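3.2 Surface materials and glare in shared reading rooms

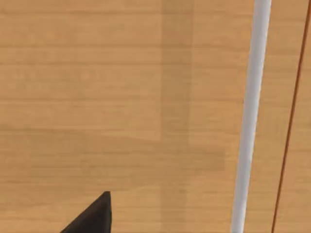 Figure 4. Light wood surface with straight grain and soft shading.

Why do readers in evenly lit rooms still report glare at the desk? Most complaints trace back to the contrast between the page and the surface around it, which a ceiling-level light reading does not capture.

The survey covered 31 reading rooms in two towns, Raltmont and Vornomden. Rooms were included if they had fixed desks, at least one outside window and a posted closing time after 6 p.m. Four rooms in Vornomden were dropped before analysis when their lamps were replaced partway through the measurement period, leaving 27. Room-level data for the dropped sites are kept in the appendix but do not enter any of the models below.

Desk reflectance was measured at three points per desk with a handheld meter, with the lamps on and the blinds closed. A second set of readings was taken with the blinds open. Readings were repeated when two points on the same desk differed by more than the tolerance given in Section 2.4. Gloss was recorded separately on a four-step scale following Ó Riain's procedure – matte, satin, semi-gloss, gloss – and each desk was graded by two raters working apart. Where the raters disagreed, the lower grade was used.

Comfort ratings came from a short paper form left at each desk. We received more than 3000 forms, of which a small share could not be matched to a desk number and were set aside. The form asked for the reader's task, the time of arrival and a rating of visual comfort from 0 to 100. It did not ask about eyesight or corrective lenses, a limit we return to in Section 5.

Median comfort was 76 for matte desks under closed blinds. Ratings fell with each step in gloss, and the drop was larger for readers working from coated paper than for those working from newsprint or screens. Reflectance alone was a weak predictor. Once gloss was entered in the model, the remaining effect of reflectance was small and changed sign between the two towns. Assefa reports a similar pattern for classroom desks, although in that study the lamps were mounted lower and the desks were slanted.

Window position mattered in the afternoon only. Desks facing a window scored lower than desks placed side-on, and the gap closed after dark. We did not find a difference between north and east windows – the number of east-facing rooms was too small to support a firm statement either way.

Two rooms did not fit the general pattern. Both had dark desks with a matte finish and received low ratings throughout the day. White paper on a dark surface produces a strong local contrast, and the ratings in these rooms are in line with that account, but desk color was not varied independently of room and the point is left open. The Doro lighting model, applied to the same rooms in Section 4, treats desk color as fixed and cannot separate the two effects.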